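Subject: Re: [storage] Open weave baskets for small blocks and cubes

Replying to the September thread, with apologies to those on the digest who get it twice.

> We are moving the cube sets out of lidded tubs and into baskets. The
> supplier lists an open weave and a closed one. Has anyone used the open
> type for small solid pieces? My worry is the floor of the basket more
> than the sides. Also, is dark brown a sensible colour, given that the
> shelf is badly lit after 4 in the afternoon?

We use the open weave at Flilirham. Taking the floor first: the gaps are long and narrow and run in rows, and you can see a pale tabletop through them. They are far smaller than any face of a cube, so a cube will not drop through. Beads and pegs are another matter and I would keep those in tubs. Grit does go through, so the shelf below needs wiping whenever the baskets are lifted down.
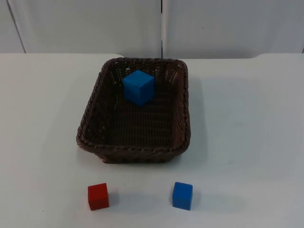
On colour, dark brown has worked for us with the plain painted cubes. Blue and red both show up well enough from standing height. We had a few natural ones in the old Skanley set and those were harder to pick out against the weave, so they now live in a white tray.

The sides slope outwards, which matters if you are planning shelf widths. Measure at the rim and ignore the base. The supplier's drawing gave us the base only, and our first shelf from Forkiseo had to be recut. Allow 5 mm each side beyond the rim, or the braid catches on the uprights and starts to lift at the corners.

> Second question: do the cubes sit flat in these, or does the weave tip
> them? We would like to check each set by looking down into the basket.

They sit as they fall. The floor has enough texture to stop a cube sliding, so one that lands near the wall tends to stay there. For checking by eye this is fine with a single layer. Once there is a second layer you have to tip the lot out, and we have settled on a maximum of 60 cubes per basket for that reason. The larger Vergara basket would hold more but is awkward to lift when full.
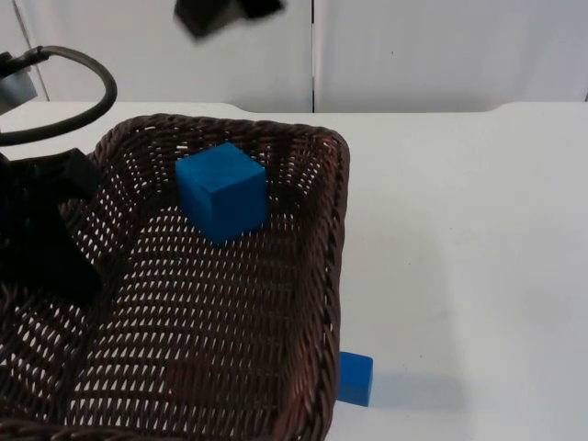
storage list, Flilirham stores

Cleaning was not asked about but will come up. Use a dry brush along the strands, inside first, then turn the basket over and tap the base. Avoid a wet cloth on the rim. The twisted strands hold water and ours took 2 days to dry in an unheated room. The cubes can be wiped with a damp cloth and left on the table before they go back.
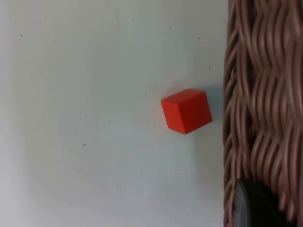

Do this on a white surface if you have one. Dust and specks are easy to see on it, and you can judge whether the table wants another wipe before the next set is put out. Look at the edges and corners of each cube while it is in your hand. Ours are slightly rounded, and a sharp or splintered edge means the piece comes out of the set.

When a set is being checked, the basket should be completely emptied and looked into before anything is put back. A dark cube against the far wall is easily missed in poor light.

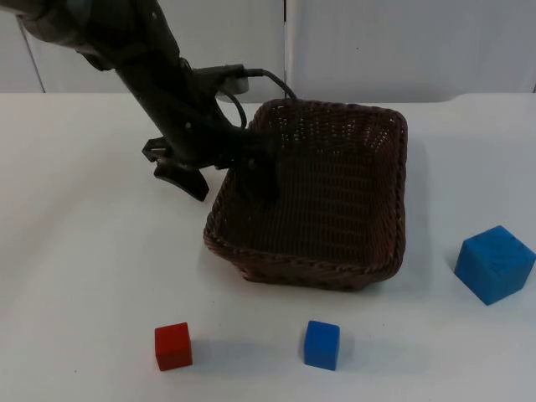
Basket empty, middle of the table.

I have no experience of the closed weave, so somebody else will have to answer that part. If you do order the open type, ask for the rim dimensions in writing and check whether the price includes the liner. We bought liners and have stopped using them, as they slip about and hide the floor.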